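Kosside Notes, 2021-08-22

Wire sorting: collection update

The Tidmont set now stands at 2897 accepted episodes. The current task is wire handling with two arms, using a divided cardboard box and a clear compartment tray.
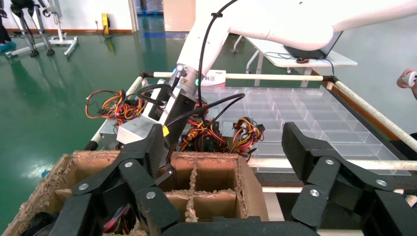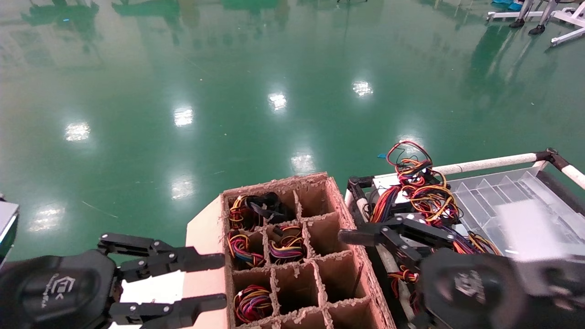
Coiled wire remains the hardest material in the set. Strands snag on the cardboard dividers, and a grasp that looks sound from the head view can fail at the wrist view — both streams are therefore kept for every episode. Operators change the starting layout after 20 episodes. Failed grasps are labeled and stored apart.

Manon Vachon has cut the label list to 18 terms. The next training run will hold back 200 episodes for testing. Send label questions to her before the run is frozen.

This site uses cookies to remember your newsletter settings. Accept | Manage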